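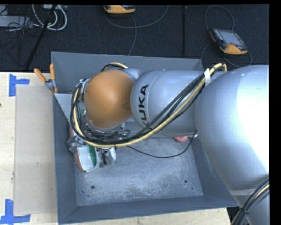 PLURNPORT, March

Cables on our arm keep snagging during bin picks. Student team, need advice

Posted by zesance_lead

I'm on the Zesance team, a college project group in our second year. We do a bin picking task with a KUKA arm: small packaged goods go in a gray bin, and the arm has to take them out and put them at a marked spot on the table next to it. Our end-of-term run is 12 items in one go with no person stepping in.

The picking itself is OK. Our problem is the cable bundle. It runs down the outside of the arm and loops around the wrist. When the wrist turns to reach something against the left wall of the bin, the loop gets pulled tight and the controller stops on a torque limit. When the wrist turns back, the slack hangs down and drags on the packages. Last night it moved a bag we were about to pick.

We have tried tighter ties (worse), one more tie near the wrist (a little better), and slowing down the last joint (no change, just slower). Our advisor suggested a proper cable dress pack, and the quote we got from Plinside was 2,199 before shipping. Our whole budget for the term is 500 and part of that is gone.

Is there a cheap way to do this? Also, should we be limiting the wrist in software instead? I don't want to lose the corners of the bin if I can help it.

Posted by charbonneau_lab

I ran the Charbonneau student cell for a few years and we had this same fault. Do the software part first, it costs nothing.

Your planner is probably picking whichever wrist angle is closest to the grasp it scored best, and it doesn't know the cable exists. Log the last joint for every pick, including the ones that fail. We found that 19 of our stops in one month came from the same wrist direction, and almost all of those grasps had a second solution half a turn away that would have worked. If your gripper is symmetric you can use either one. Add a cost for getting far from the middle of the joint range and let it choose. Then put a soft limit a bit inside the point where the cable goes tight, and test it by jogging in manual at low speed with the bin out of the way.

You should not lose the corners. You may lose a few odd angles in the corners.

For the cable itself:

Take everything off and start again with the arm in the middle of its range. Leave the loop at the wrist loose and fix it firmly on both sides of the loop. Most people do the opposite and tie the loop itself.

Use wide hook-and-loop straps over a piece of rubber. Narrow zip ties bite into the jacket and slide on a smooth link.

Any single cable that is thinner than the rest will sag on its own. I can see one hanging under your arm, down toward the bin. Bring it into the bundle, or put it all in one braided sleeve. Sleeve is sold by the foot and will fit your budget easily.

Check the bend where the bundle comes off the big segment — that is where our connectors started to fail, and it looked like a vision bug for two weeks.

After you re-route, run the full range slowly by hand before you run a program. Keep one person on the enable switch and one watching the cable.

Posted by mill_and_drill

Just get a smaller gripper with fewer wires.

Posted by nightbench

The first reply covers it. One thing to add is a spring retractor, the kind sold for hanging tools over a workbench. Mount it on the upper part of the arm and clip it to the bundle above the wrist. It takes up the slack when the wrist comes back and lets it out when the wrist turns. Get a light one. A strong one will add load to the joint and you'll be back to torque stops.

I also see a spring clamp on the edge of the bin with the handles sticking up. Is it in your collision model? Ours wasn't, and we hit it with the cable before we hit it with the gripper. A bracket screwed on from below would free up that side.

Comments

zesance_lead: Thanks. Logged a batch tonight and the stops are nearly all in one direction, same as you said. Ordering sleeve.

nightbench: Good. Post the joint plot if you can.

tallgrass: Does the half turn trick work with a suction cup?

charbonneau_lab: Yes, easier than with fingers. Just watch where the air line goes.

Print this page | E-mail this page

Contact us | Copyright Plurnport Community Help | Back to top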